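Where People Sit: Use of Shared Tables in an Open-Plan Office

Project report, second-year course in Workplace Design
Submitted by Hamish McAlister
Project advisor: Terence Mottram

1. Background

Many companies have moved from private offices to open floors over the years. The usual arguments for the change are lower rent per person and easier contact between departments. The usual complaints are noise and a lack of privacy. Most of the reading for this course deals with individual desks. Less has been written about the long shared tables that are now common on open floors, and this project looks at those.

The question was simple. When people have a desk of their own and a shared table nearby, when do they use the table, and what do they use it for?

2. Site

The study was done at the Valgate building, on a floor used by Billier, a firm that handles billing and records for small clinics. Billier allowed access on the condition that no employee would be named and that no screens or papers would be copied. Staff have assigned desks. The shared tables cannot be booked and there is no written rule on who may use them.

The floor was chosen partly for practical reasons, as it is a short bus ride from campus. A second site, the Kondonier offices, was considered and dropped when their lease ended during the planning stage.

3. Method

Two methods were used. The first was a questionnaire sent by email to 95 employees. It asked how often they worked at a shared table, what kind of work they did there, how long they usually stayed, and what they disliked about it. Nearly half replied. The second was a set of 20 short observation periods spread over different times of the day. During each period I wrote down what kind of activity was going on at the tables (solo work, talk between two people, group meeting, eating, other) and whether it changed before the period ended.

Interviews were planned as well, but only two were completed before the end of June. They are used here as background.

4. Furniture and layout

Shared tables come in several shapes. Straight rectangular tables are the cheapest and can be pushed together. Round tables are good for talk but waste floor space when they are large. Curved or boat-shaped tables are a compromise, because people on the same side can see each other without leaning forward.

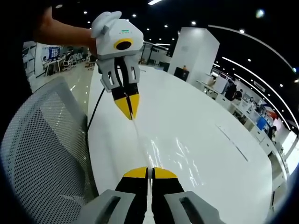
Figure 1. Long white table with a curved outline in an open-plan office.

Surface finish came up in the written comments more than I expected. Several people said that glossy white tops reflect the ceiling lights and are tiring to read at. Others liked them because they are easy to wipe down. None of the course readings mention finish, so there was nothing to compare this with.

5. Results

The most common use reported in the questionnaire was a quick talk between two or three people. Solo work came next, mostly by people who wanted to get away from a ringing phone near their own desk. Planned meetings were third. Eating was reported by few people but was seen often, which suggests that the questionnaire answers are not fully reliable on this point.

Time of day made a large difference. Before 9 in the morning the tables were used almost entirely for solo work. By late morning most use was talk. After lunch the pattern was mixed, and on Thursday afternoons one department used a table for its weekly meeting even though a closed room was available. One of the people interviewed said the closed room was too warm and that the group had gotten used to meeting outside it.

Distance also mattered. People whose desks were close to a shared table reported using it less than people who sat farther away. Their comments were mostly about noise. One wrote, "I can hear every word from my own chair, so why would I go and sit there."

6. Discussion

These results agree in part with Feyisa, the main text for the course, which describes shared tables as places for short, unplanned contact. The early morning solo work does not fit that description. It may be particular to this office, where the phones open later than the doors.

The study has clear limits. It covers a single floor and a single company. The observer was visible to the staff, and this may have changed how they behaved, especially in the first few periods. The activity categories also overlapped. Two people eating lunch while going over a client list could be placed under more than one heading, and I placed such cases under talk.

7. Suggestions for further work

A longer study could move one table to a quieter part of the floor and repeat the same questions a few months later. Sound levels should be measured with a meter. The questionnaire should ask about eating in a more direct way, and it should give people with desks near the tables a separate set of questions about noise.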